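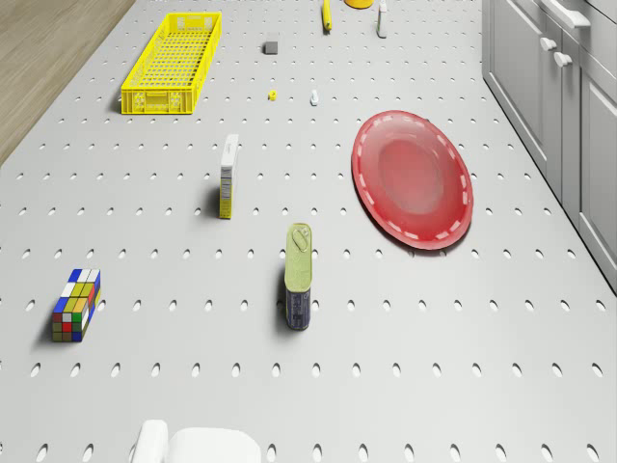
Home Projects Reports Labs Contact

Estari Project: Equipment Plan for a Tabletop Manipulation Bench
Posted February
By Cristóbal Maldonado and Maximiliano Retamal

1. Purpose

This report sets out what the Estari project needs to buy in order to move from simulation to a physical bench, what each item costs, and in what order the purchases should be made. The control software and the task definitions are covered in our first report and are repeated only where they affect a purchase.

The equipment allowance is $3,856. It covers hardware, shipping and fixtures. It does not cover lab space, power or the existing bench frame, all of which the department provides.

2. Method

We ran the tasks in simulation first and used the results to write the hardware requirements. Two kinds of workspace were modeled: an open perforated worktop with household objects placed on it, and a kitchen setting with counters and cabinets. For each candidate arm we checked reach, payload at full reach, and whether the gripper body cleared nearby surfaces during the approach.

Prices were collected as written quotes. Where a supplier would not quote for a student project, the item was dropped from the comparison. List prices from catalogs were not used, as two of the quotes we received differed from the catalog in ways that changed the ranking.

3. Requirements

3.1 Reach. The arm must reach every point of the work area without moving the base. In simulation the far row of objects was the limiting case. Objects near the base caused a different problem, with the elbow folding close to its joint limit, and a base position that fixed one tended to worsen the other. The requirement is therefore stated as a ring with an inner and an outer radius. A single reach figure, as printed on most data sheets, is not enough to choose by.

3.2 Payload. The heaviest item in our task list is a full food can. We doubled its weight to allow for the gripper and for acceleration. Cheaper hobby arms failed here even when their stated payload was sufficient, because the stated value applied with the arm partly retracted.

3.3 Gripper. A parallel gripper with two fingers is enough for boxes and cans. Plates are harder. A flat plate has to be taken by the rim, so the fingertips must be thin enough to get under it or the rim must stand clear of the surface. We require replaceable fingertips for this reason. A crate can be held by one side wall, but it swings, and we have left crates out of the first set of physical trials.

3.4 Work surface. A perforated top was chosen for the physical bench so that fixtures can be pinned in repeatable positions. Small items need attention with this type of surface. Anything close to the size of a hole can settle into it or catch on its edge. The minimum object size is to be fixed after the panel has been delivered and measured.

3.5 Computer. Simulation and control can share one machine if they do not run together. The main load is rendering camera views for training. The lab machines can do this overnight, but they are restarted every Sunday, and a long run that crosses the restart is lost.

4. Clearance in the kitchen setting

The kitchen setting was included to find out whether a compact gripper was worth its extra cost. On an open worktop, gripper width matters very little. Between a counter and a cabinet it decides which approaches are possible at all.
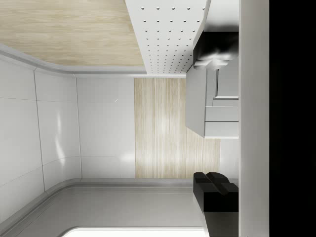 Clearance was measured from the widest point of the gripper with the fingers fully open. A wide gripper forces the wrist to turn before the approach, and the turn uses up joint range that is needed later to pull a drawer along a straight line. The compact Zamby gripper completed the pull from more starting positions than the wider unit we compared it with. It also has the shorter stroke of the two. The stroke is still enough for every object on our list, provided the standing boxes are taken across the narrow side.

The camera mount adds to the width. Early runs left the mount out of the collision model and gave results that were too favorable. Those runs were discarded and the figures in section 5 do not depend on them.

5. Budget

All amounts are in US dollars and include shipping.

Serkden arm, refurbished, with controller: 1,640
Ankrah workstation, refurbished: 1,321
Zamby compact gripper, with spare fingertips: 385
Perforated panel, pins and clamps: 210
Reserve: 300
Total: 3,856

The reserve is held for cables, adapters and one replacement part. We considered lowering it to pay for a second camera and decided against this. The Serkden arm is sold with a short warranty that excludes the gripper flange, and a damaged flange would stop the project.

A new arm was also quoted. It would have taken the whole allowance and left no money for a gripper. Leasing was ruled out by the department's purchasing rules, which do not allow a student project to sign for a term longer than the semester.

6. Order of purchase

The arm has a stated lead time of 38 days and has to be ordered first. The gripper should be ordered only after the flange drawing for the refurbished unit has been received. Serkden has used two bolt patterns on this model and the seller could not confirm which one we would get. If the pattern does not match, an adapter plate will come out of the reserve.

The workstation can wait until the arm has shipped. Until then, training runs stay on the lab machines and are scheduled to finish by Saturday night.

The panel can be bought at any time. Retamal will drill the bench frame once the panel is on site, using the panel itself as the template.

7. Open items

The friction values in the simulation are defaults. Plate grasps in particular are sensitive to them, and the fingertip material may have to change once real plates are tested. Spare fingertips in two hardnesses are included in the gripper quote.

Cable routing has not been modeled. The arm carries its cables outside the links, and the folded elbow position described in 3.1 may pinch them. Maldonado is to check this on the bench before the base position is fixed.

The emergency stop is supplied with the controller, but its cable is too short to reach the front of the bench. An extension has been requested from the seller and is not yet priced.

Contact: Estari Project, student robotics lab | Copyright Estari Project | Back to top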